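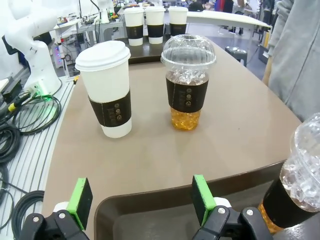 # The Sketura Open Day

The Sketura open day is a public demonstration of two-armed robots serving takeout drinks, held every October in the old Wallin building in Dutby. I've been to it 4 times now, so I'm writing this article from my own notes plus whatever the staff were kind enough to tell me. Sketura is a small robotics workshop with a long-running interest in drinks service (cups, lids, trays, the whole coffee counter business), and the open day is when they let the rest of us come in and stare.

## Background

The first open day was a pretty modest thing, with one arm and a lot of apologizing. Ylva Torvik, who started the workshop, told me she wanted people to see the robots while they were still being worked on, cables and all. I love that about it! You stand right up close to the table, you can ask anything you like, and the person next to you is just as likely to be an engineer as a neighbor who came in for the drinks.

The drinks program goes by the name Gululine. As far as I know the name doesn't stand for anything, and I did ask twice. The last open day drew 700 visitors over one long afternoon, a big crowd for Dutby.

## The demonstration

The main event is a tray-loading task. The robot has two white arms, one at each side of the table, and each arm ends in a black two-finger gripper with bright green pads. The job is to get drinks off the table and onto the brown serving trays, the kind you'd be handed in a cafe. Hot cups and iced drinks are both part of it – the iced tea comes in clear cups with dome lids, and those are the ones people crowd in to watch.

Vy Doãn runs the gripper side of things and gave the talk I went to. A lidded paper cup is a mean thing to hand a robot, she said. Squeeze too little and it slides, squeeze too much and the lid pops off and you've got tea everywhere. The cardboard sleeve makes it harder again, as it can slip down the cup while the cup stays put. Her team logged 3433 practice grasps before this year's event, and she had a favorite story about nearly every kind of failure.

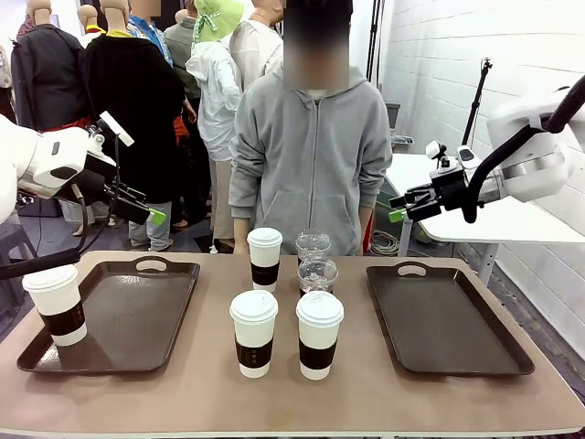 Gululine splits the work between the arms by side, so each arm looks after the tray nearest to it and they meet in the middle only when they have to. Visitors always ask why the arms don't just share everything, and Vy's answer is that they get in each other's way (she did a very good impression of this with her elbows). The middle of the table is the tricky zone. With three paper cups grouped between the trays and two clear ones nested together right beside the back cup, there isn't much room for a pair of fingers to come down without nudging a neighbor. Nested cups are their own headache too, and pulling the top one off cleanly is still on the to-do list.

## Visiting

The talk lasts 43 minutes and I'd get there early for it, as the good spots by the table fill up fast. Entry is free. Wear a layer or two, the Wallin building is drafty in the fall! Kids are welcome, and there's usually someone from the workshop around who will happily explain what a gripper pad is made of for as long as you can stand to listen.

Questions go on slips of paper in a box by the door and get answered at the end of the afternoon. Mine was about drinking straws. Ylva read it out, laughed, and said they'd be trying those next October.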